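星期四，阴，傍晚闷得厉害

下班路上又听见车厢里有人讲那个睡眠课。先躺平，再数呼吸，然后想象自己沉进一片湖里，据说 90 天就能“重设”身体。我听了两站，越听越觉得像当年卖磁疗床垫的话术，只是换了个手机软件来卖。

其实我自己也交过钱。Pevthorpe 的年费是 136，六月底扣的，扣完才收到一封邮件谢谢我“选择了更好的自己”。用到今天，它每天早上给我一个分数。昨晚我两点多醒过一次，起来喝水，在厨房站了好一阵，还翻了半本旧杂志，它给我打了高分，说我“深睡充足”。前天我明明一觉到天亮，它倒劝我注意压力。我不知道它在量什么，大概是量我翻身的次数，再掺一点天气。

评论区倒是热闹，一水儿的好评，句子都差不多长。有人说用了一周偏头痛好了，有人说跟丈夫和好了。睡得好一点能不能跟丈夫和好，我不敢说，可是一个计时器加几段雨声就能办到，我是不信的。
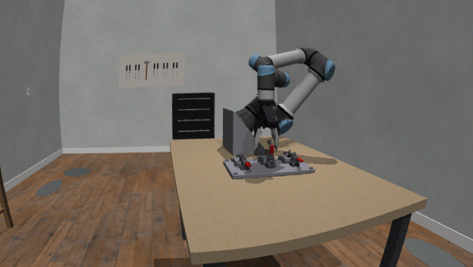 晚饭煮了面，酱油放多了。吃的时候又去翻 Geraghty 那篇文章，就是上个月同事转来的，标题写着“研究证实”。点进去找了半天，所谓研究是一份问卷，填的人都是已经付费的用户，问他们觉得自己有没有变好。花了钱的人当然觉得好，我买了那双磨脚的皮鞋，头一个月也逢人就夸。文章最底下一行小字，写着由 Jerkard 赞助，再一查，Jerkard 卖枕头。

母亲那一辈睡不着就起来择菜，择完了天也亮了，白天照样干活。我也不是说那样就好，她后来血压一直高。但至少没有谁拿一张曲线图给她看，告诉她昨晚哪一段不及格。我现在最烦的就是早上睁眼先看分数，分数低，一上午都觉得困，分数高，困了还要疑心是自己矫情。

七月热成这样，我看睡不好多半是屋里不透气。楼下空调外机从十点响到后半夜，窗开也不是，关也不是。上回去 Milside 住了两晚，没带充电线，手表第一天就没电了，睡得反而沉。当然也可能是白天走路走多了，这个我也说不准，两个晚上能说明什么呢。

想退年费，在设置里翻了四层菜单才找到入口，要我先写一段“告别理由”，写完弹出来一个半价续订。先放着，周末再弄。手表今晚搁抽屉里，牙还没刷，衣服也还在洗衣机里没晾。

分享 2　阅读 1571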